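Lids, Knobs and Steam: how we use a pot lid
Project report by Zixuan Lü, Home and Design course, May 8, 2024

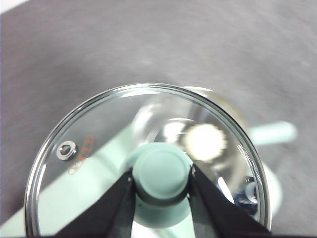 Why I picked lids

I wanted a subject that everyone has at home and hardly looks at. My first idea was spoons, but after one evening of cooking rice in the shared kitchen at Datley I was completely sold on lids! A glass lid with a steel rim does a lot of work for such a plain thing. It keeps the heat in, it lets you watch the food, and if it has a steam vent like the one on our mint-green pot, the steam has somewhere to go besides out round the edge.

What I did

I asked 16 people from my corridor to lift a lid off a pot, put it down on the worktop and then put it back on. I did this with cold, empty pots for safety. Everyone had 2 goes, one with bare hands and one with an oven glove (a thick quilted one, which made things much more interesting). Afterwards they told me what they liked and what annoyed them.

What I found

Bare-handed, nearly everybody pinched the sides of the knob. With the glove on, eight people changed their grip and tried to get their fingers underneath, where there isn't much room. A short knob with a flat top was popular for looks, and people loved it matching the pot, but several wanted it taller – me included.

The vent got more talk than I expected. Three people had never thought about which way it should face. I now turn mine away from me before I lift.

Next steps

In October I'd like to make some trial knobs in the Nesow workshop, starting with a taller one and one with a wider top, and run the glove test again.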